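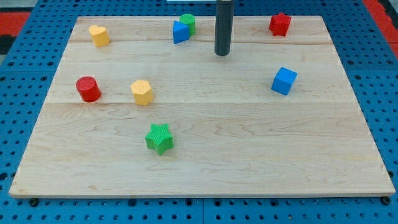
The maple board and eight of the blocks, on the blue table.

Toy Library minutes, July 13, 2022

I took notes again, so blame me for the spelling! Unnur Gunnlaugsson chaired.

Blocks: we all like the primary colors (the yellow hexagon got a lot of love, and so did the red cylinder). Unnur wants a second set from Dalsgaard and I said yes before she'd finished asking. Agreed, up to $52.

Board: stays on the blue table for now. I think the pale wood is lovely with those wavy lines in it, but two people worry about scratches. I'll ask Josirmont about a wax that's OK for toddlers.

Shelf labels: put off until January.

We finished 15 minutes over, my fault, I kept talking about wax.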